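A morning at the Fletemitz workshop
November 29, 2022 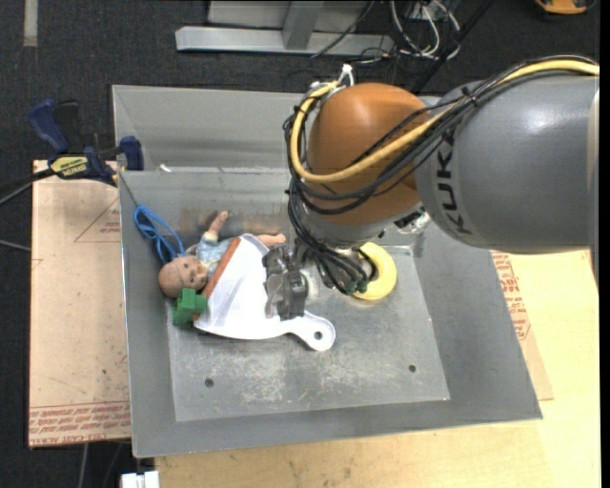

I went to Fletemitz because Kirsten Dhillon had been after me since February to come and see the arm. I had been putting it off. I have sat through a lot of demonstrations of robots picking things up, and most of them would have looked less impressive if I'd been allowed to choose the things.

Fletemitz is a shared workshop on the upper floor of an old dairy building. Membership is 35 a month, which gets you a key, a shelf and the use of everything that isn't labeled with someone's name. There is a good wood shop, a sewing corner, and a laser cutter that was down for a lens when I visited. The arm has a room to itself at the back, with carpet on the floor, and it is much too big for that room.

It's a KUKA, a proper industrial one, bought secondhand by Kirsten and Morag Rennie with a third partner who has since dropped out. They call the project Testel. The idea, as it was explained to me on the stairs, is a sorter: tip in a load of mixed household stuff, and the arm takes it out piece by piece and puts it where it belongs. Morag would like to see one in every thrift store. I asked which thrift store has the floor space and she said that was a later problem.

The work area is a sheet metal bin on a pale wooden table. A blue bar clamp holds on to the rim at one corner, and sheets of cell-cast acrylic with the paper still on lie to either side, one of them running under the metal. I asked if the clamp was permanent. "It's been permanent for a while," said Kirsten.

The contents were a fair try at a mixed load, I'll give them that. There was a baby doll in a pale blue outfit, a white dustpan, a bright green toy block and a bundle of blue cord, so you had hard and soft and awkward all in the same place. The dustpan was partly on top of the doll, the sort of overlap that real boxes of junk are full of. What I didn't see was anything breakable. No glass, no crockery, no lamp with its shade on. If you have ever helped out in a thrift store you know that's half of what comes through the door.

My other complaint is the wiring. A thick yellow cable and a bunch of thin black ones run along the arm and around the orange joint, and the black ones hang down past the wrist in loops, right where the gripper is supposed to be reaching in among things. I said I thought they would snag. Morag said they had snagged, twice, and that a proper cable guide from Penner was on the list. So were a number of other items, some of them crossed out and written in again lower down.

Then the numbers. The Testel page on the workshop website says the system "handles 80 percent of everyday objects." I asked how that was worked out. It comes from a run of trials last winter using 22 objects, all picked by the two of them and all tried one at a time on a bare surface. That's a test, and I'm glad they did one, but it isn't the claim on the page. I suggested they write down what they did and let people judge. Kirsten agreed right away. Morag wanted to think about it.

I also asked who keeps people out of the way of an arm that size in a building where members wander about with coffee. The answer is a rule: the door is shut and one of them stays by the stop button. I would want a fence, or at least a switch on the door, before I'd bring a school group in, and I said so. They have a quote for a fence from Wavanholm and are trying to get it down.

For all that, I stayed longer than I meant to. Both of them answered every question, including the rude ones, and Kirsten showed me a notebook of failed grips that was better reading than the website. She is slowly going through different fingertip shapes and has got as far as number 5. If they published the notebook and took down the percentage I'd have a lot more faith in the thing.

Do I think it will ever sort a thrift store delivery? No, not with that arm and not in that room. A person with two hands and a folding table would have emptied that bin before I got my coat off. As a place to learn how hard the job is, it seems well worth the monthly fee.

If you want to go, members of the public can visit by arrangement with Kirsten through the workshop desk. Parking is in the yard behind the building. Use the side door, as the front one sticks, and wear shoes you don't mind getting sawdust on, because the way to the back room goes straight through the wood shop.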